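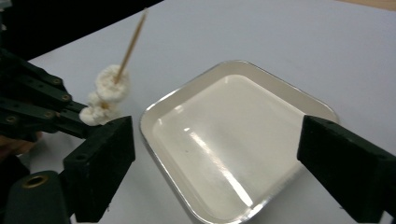
How to toast marshmallows over coals (and which advice to ignore)

Posted in May by Virgil Radu

Most marshmallow advice comes from people who sell forks. I have read that you need a telescoping steel model with a rotating handle, and I own one, a Ploteck, bought for 64 dollars in a weak moment. It turns beautifully. The marshmallow stays still while the fork spins inside it.

Get a packet of plain wooden skewers, the longest you can find. The usual instruction is to soak them for an hour. I tried it both ways and couldn't see much difference over coals. Over open flame the soaked ones still scorched, just a bit later. If it makes you feel better, soak them.

Light the fire early. You want grey coals with a dull orange colour underneath, and on my fire pit that takes most of an hour with dry hardwood. Don't use treated offcuts or anything painted. Check for a fire ban before you start, too.

Push the skewer through the flat end of the marshmallow until the tip just pokes out the other side. Loading several at once looks generous, but the one nearest your hand stays raw while the one at the tip goes black. Two is my limit, and I leave a gap between them.

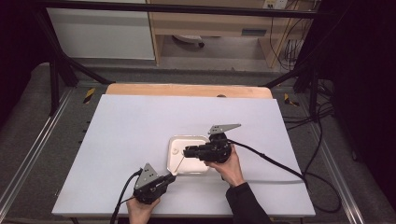
Hold it a hand's width above the coals and turn it a quarter at a time. Slow is fine. If the outside browns in under a minute you're too close, whatever the back of the bag says. When the skin starts to sag away from the stick, pull it off the heat and let it sit before anybody bites into it. The middle stays scorching long after the outside feels cool.

If it catches fire, blow it out. Don't wave it. Burning sugar comes off the stick and lands on someone's arm.

A few claims I'd treat with caution:

Gourmet marshmallows toast better. The Cledora vanilla ones I bought slid off into the ashes. Cheap ones held on.

Stale ones are ruined. Mine were firmer and easier to turn after a night in an open bag.

You can do it all over a gas burner. You can, and it will brown, but I've never had one that tasted of anything besides sugar. Keep the rangehood on if you try.

For cleanup, put the used skewers in the fire and soak any sticky plates in hot water. Rake the coals flat, pour water over them, stir, then pour again - and feel above them with the back of your hand before you go to bed.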